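Section 4. Setting Up and Using the Gronov Countertop Rice Cooker

Written for the Brerkamport tenants' kitchen handbook by Fumiko Yagi. Read it before you read the leaflet in the carton, which makes claims I could not get the cooker to live up to.

4.1 Before first use

1. Take out the inner pot, the lid plate and the steam cap. Wash all of them in warm soapy water and dry them.
2. Wipe the heating plate with a dry cloth. Do not rinse the body of the cooker under the tap.
3. Set the cooker on a level counter, well clear of the wall cabinets. The leaflet says steam output is "minimal." Ask the cabinet door in the second-floor kitchen.
4. Run one cycle with plain water up to line 4 and throw the water out. The leaflet calls this optional. I would do it anyway — the first batch I made without it tasted like the carton.

CAUTION: Never switch the cooker on with the inner pot missing.

4.2 Measuring

The lines inside the pot go from 1 to 9. They match the cup that comes with the cooker and no other cup. A standard American measuring cup is larger, and if you use one with these lines you will get hard rice.

1. Pick one cup and stick with it for the whole batch.
2. Fill it to the top and level it off. Do not press the rice down.
3. Put the rice in the pot, rinse it, and drain it.
4. Add water to the line that matches the number of cups.
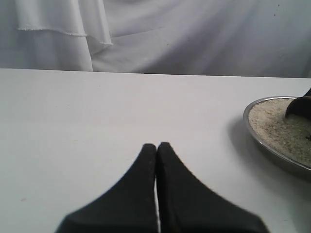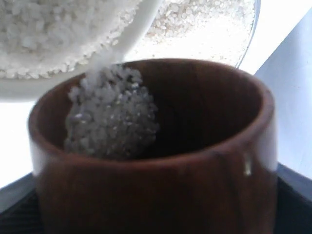 NOTE: Line 9 is on the pot, but I doubt anyone at Gronov has cooked to it. Past line 5 the starch foams up through the steam cap. Treat 5 as the limit for white rice.

4.3 Cooking

1. Dry the outside of the pot and seat it with a small turn left and right.
2. Close the lid until it clicks.
3. Press WHITE, then START. The QUICK setting saves little time and leaves the middle chewy.
4. When the cooker beeps, leave the lid shut for 15 minutes. The display says "Ready" at this point. Ignore it.
5. Stir from the bottom with a plastic paddle.

CAUTION: Open the lid away from your face. Metal spoons will scratch the coating, whatever the word "armored" on the carton suggests.

4.4 Keep Warm

Keep Warm comes on by itself and is advertised as good overnight. Tatsuya Kobori tried that in March and the rice was yellow and dry at the edges by breakfast. Press CANCEL once you have served, and put leftovers in the refrigerator promptly.

4.5 Cleaning

Empty the steam cap after every use. Wash the lid plate by hand and let it dry fully before you snap it back in.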